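The gripper project, six weeks in

I said in the spring that I would write something once the gripper build had gotten past the stage of talking about it. It has, so I'm writing, though I'm not as sold on it as the rest of the shop is.

For anyone who missed the earlier posts: a few of us who share the bench space behind the old Vandenberghe building have been putting together a pair of hand-held grippers. You squeeze, the fingers close, a small camera watches, and later all of that is supposed to teach an arm to do the same job. The arm is still a pile of joints in a drawer. Jeferson Aguiar found the plans and did the first prints, and the wrist camera mount is his own design, now on its fourth version. The plans come from a kit called Drilell, which you can buy ready-made if you have more money than we do.

My part was the fingers and the linkage. The fingers took far too long. The first set flexed when you pushed on anything firmer than a sponge, so I thickened the walls and printed them again. The second set was stiff enough but rubbed against the body on the way in, and I spent an evening with a file fixing a thing that should have been fixed in the drawing. I have a low opinion of any instructions that say "sand to fit." Fit to what? By how much?

Then there's the money. The shop agreed to a budget of 713 dollars for the whole thing, arm included, and we are already well into the part of that meant for the arm. Ernon, the place we get motors from, wants more each time we ask. A finished arm from Vurum is 2,960 dollars, and I have been told many times that we are saving the difference. Maybe so. Hours don't show up on the sheet.

Still, the grippers do open and close, and they do it smoothly now that the linkage has proper washers in it. We've been practicing with whatever is in reach, a tennis ball mostly, because it's forgiving and you can tell right away if your grip is off center. Holding one gripper is easy. Working with 2 of them is like eating soup with somebody else's arms, and I catch myself leaning over the bench to see past my own hands. 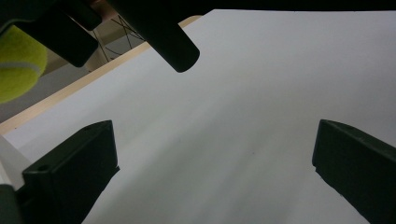
Marlene Bittencourt wrote to me after my last post to say I was judging the thing by the wrong measure, that a hand-held gripper is meant to be a cheap way to find out which jobs are worth giving to an arm at all, and that if we learned after one summer that none of them were, she'd call that money well spent. She also thinks I should quit complaining about the filing.

I've gone back and forth on that. It's a fair point as far as it goes. But it isn't what got said at the meeting where we voted on the budget, where the talk was all about having the arm sort hardware into bins by the end of August. I'd have voted for "let's find out." I'm less happy about having voted for bins.

What bothers me most is how we decide that something works. We did 44 runs last weekend, picking up the ball and setting it down again, and everyone went home pleased. Fine, but every one of those runs had a person on the other end, with a wrist and two eyes and a lifetime of picking up balls. When a pickup goes well I can't tell how much of the credit belongs to the fingers I printed and how much to whoever was squeezing. Kerstin Sauerland thinks we should have someone who has never touched the grippers do a set, and write down the bad runs as well as the good ones. I'm for it. So far the bad ones just get deleted.

Next on my list is a softer pad for the inside of the fingers. I tried bicycle inner tube and it peels at the corners. Someone suggested the rubber mat you put under rugs, and I have a scrap of that glued up and sitting under a clamp right now. The trigger spring also needs to be weaker – my hand aches after half an hour, and Heloísa Barbosa, whose hands are a lot smaller than mine, can barely close it all the way.

If you've stuck rubber to printed plastic and had it stay stuck, leave a comment and tell me which glue you used. Please don't say hot glue. I've tried hot glue.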